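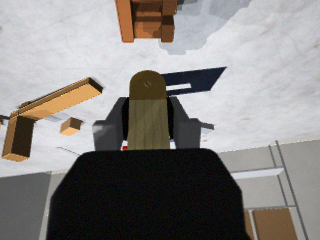 31 January 2019. Started the hide glue over from scratch this morning. The old batch went down the drain, it smelled sour and the film on top would not stir back in. New rule for the pot is a flat wooden paddle and no metal spoons. The paddle up top, upright against the white tabletop with the faint gray veining, is the general shape I mean: wood, simple, flat enough to scrape along the bottom of a pot. A round dowel leaves a ring of thick glue where the wall meets the base and that ring is what scorches. I will cut a few from the beech offcuts and leave them bare, no oil or varnish.

Batch: Herkar granules, medium strength, soaked in cold water overnight. Kept the jar covered. By morning the granules had swelled and taken up nearly all the water. Poured off the little that was left standing and moved the jar to the Mayrhofer pot, water jacket filled to the line. Set the dial at 55 and left it alone. Last time I kept nudging the dial up to hurry things and that is likely what weakened it.

The dial on the Mayrhofer reads low. Put the kitchen thermometer in the jacket and again in the glue itself and the two did not agree with the dial or with each other until the pot had been on most of an hour. After that they settled. Wrote the offset in pencil on the side of the pot. Whoever uses it next, please go by the thermometer and leave the dial where it is.

Consistency was right on the first try for once. Lifted the stick and it ran off in a thin stream and then broke into drops. If it breaks into drops straight away it is too thin for the rails, and if it strings it needs a splash of hot water. Strained it through a piece of old nylon stocking. A few dark specks came out, no lumps.

Test joints. Cut 14 small lap joints from the same ash board, all with the grain running lengthwise, faces fresh off the plane. Half went together with the wood at shop temperature and half with the pieces warmed on top of the stove first. The shop was cold when I started, cold enough that the glue on the unwarmed pieces skinned before I could get the clamp on. I could see it go dull while I was reaching for the clamp. Warmed pieces gave me plenty of time to slide the joint around and line it up. Squeeze-out was even on all of the warmed ones. On the cold ones it was lumpy and on two there was hardly any.

Marked the cold ones C and the warm ones W on the end grain. Do not break any of them before the 3 days are up. Last fall we broke a set the same evening and learned nothing from it, half of them were still rubbery in the middle.

One thing to try on the next set is sizing the end grain. Thin the glue well down, brush it on, let it soak in and tack up, then glue as normal. The old books all say to do it and I have skipped it every time. For the Nerville chairs there is not much end grain doing any work, but the settle has those butted blocks under the seat and they have come loose before.

Nerville chairs. Went over the first chair again with the seat off. The back rail joints are the original glue and they are coming apart clean with warm water and a thin knife, no force needed. The front left leg is another story. Someone has been in there with white glue, and on top of that what looks like epoxy, and a nail. The nail is out. The white glue softened with vinegar left on a rag overnight. The epoxy I am picking off with a scalpel, slow going, and I would like to stop losing wood at the shoulder. Tried a little heat from the gun on the inside of the mortise. It worked but I scorched the edge, so shorter bursts from now on and a scrap of tin to shield the face.

The tenon on that leg is undersized now that it is clean. Options:

– a shaving glued to each cheek and planed back to fit
– let in a new loose tenon
– fill the gap with thick glue and hope

The third is how it got to be in this state. I am going with shavings. Ash to ash, same grain direction, one side at a time, and check the shoulder sits square before doing the other side. Willy Jansen would rather do the loose tenon and he may be right on the leg that is split, but on this one there is sound wood left and I want to keep it.

Timber from Nistwood came in while the glue was soaking. Ash is good, straight and pale, one board with a bit of brown heart at one end that we can cut around. The beech is wetter than they said. Meter showed it well above what we asked for, so it is stickered up on the rack at the back with weights on top. Nobody should touch it until April. I have chalked that on the end. If anyone needs beech before then use up the short stuff in the bin under the stairs. Emailed Nistwood with the readings and asked whether the rest of that stack is the same.

Storage. The leftover glue went into small jars, filled to the shoulder, lids on once it had gelled, and into the shop fridge on the lower shelf. Dated each lid. I would like us to stop reheating the whole pot day after day. Every reheat costs some strength, and with the small jars we only warm what we plan to use. A jar that has been warmed twice gets used up on glue blocks or thrown out. If it smells, throw it out. If there is fuzz on it, throw it out and boil the jar.

On quantity: 1000 grams of mixed glue was far too much for the work we have on. Half that would still see us through the chairs. Will scale the next one down and keep the proportions the same, by weight. Measuring granules by the cup is no good, they pack differently depending on who is scooping.

Open time is still my main worry for the settle. The back frame has to go together in one go and there are a lot of joints in it. Two ways around that. One is to add urea to slow the gel, which I have done before on veneer and it was fine, though I never broke a sample to see what it did to the strength. The other is to heat the room and the parts and have two people on it. I would like to do both on a dry run with scrap first. If we use urea, mix it in at the end, a small pinch at a time, and write down the weight. Last time I wrote "some" in this book and that is no help at all now.

Clamps: the two long bar clamps have old glue on the screws and jump when tightened. Wire brushed one and waxed it. The other still to do. The cork pads are falling off the cam clamps again, and hide glue is holding them on better than the contact cement did.

To do

Break the test joints, C and W separately, and note where each one fails, wood or glue line.
Cut paddles from the beech offcuts. Soften the corners a little so they follow the pot.
Shavings on the front left tenon, first cheek.
Second bar clamp.
Ask Herkar whether the stronger grade comes in the smaller bag. I do not want a whole sack of it sitting in a damp shop.
Descale the Mayrhofer jacket. White crust all around the waterline, vinegar should shift it.
Find the lid for the Mayrhofer.

Later, same day. Checked the test joints before locking up. Squeeze-out on the W pieces is firm and cuts like cheese rind, on the C pieces it chips. Left the clamps on. Stove is banked and the pot is unplugged.

3 comments
14 shares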